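Blog > Moving House > Questions I Get

Moving with too many books: your questions answered

I've packed and moved my books four times now, and every time I post about it my inbox fills up. So I put the ones that keep coming up in one place. 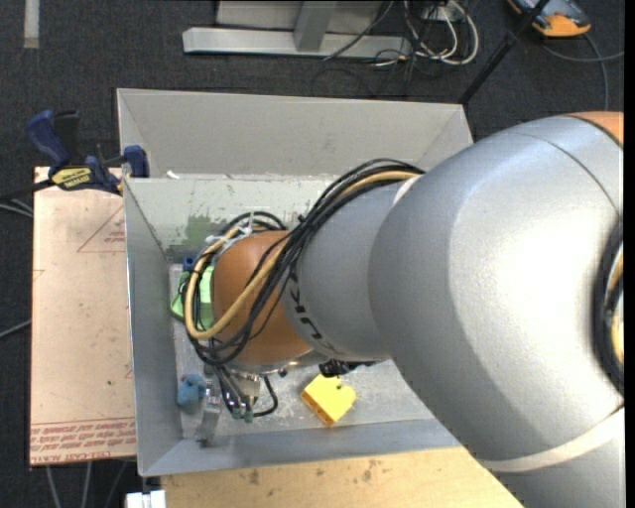
How many boxes did you need last time?
54, all the small size. I had bought 55 and used the spare for the kettle and the cat's dishes.

Small boxes? Isn't that more work?
A few more trips to the truck, yes, but you can lift every one of them! My first move I filled big wardrobe boxes with hardbacks (I was 23 and knew everything) and two of them dropped their bottoms out on the stairs.

Spines up or lying flat?
I lay big art books flat at the bottom and stand the rest upright, same as on a shelf. Never spine up with the pages hanging down - that pulls the pages loose from the cover.

What do you put in the gaps?
Socks, dish towels, T-shirts. My friend Lurdes uses newspaper, and she had ink smudges on a white dust jacket to show for it.

Do you get rid of any first?
I try. Before the February move I gave 261 to the library sale and then went to the sale and bought some back, so take my advice with a grain of salt.

Can I mail them instead?
I did that once with a few boxes going out of state. It was cheap and slow, and one box showed up with a crushed corner. Tape every seam twice and write your phone number inside the lid too.

How do you keep them in order?
I take a picture of each shelf with my phone, then number the boxes to match. Box 1 is top left. Derek Hollis wrote in to say he uses colored tape for each room, and I'm stealing that for next time.

What about a storage unit?
Fine for a month or two if it's dry. Keep the boxes up off the concrete - a couple of pallets will do it.

Filed under: Packing, Books & Shelves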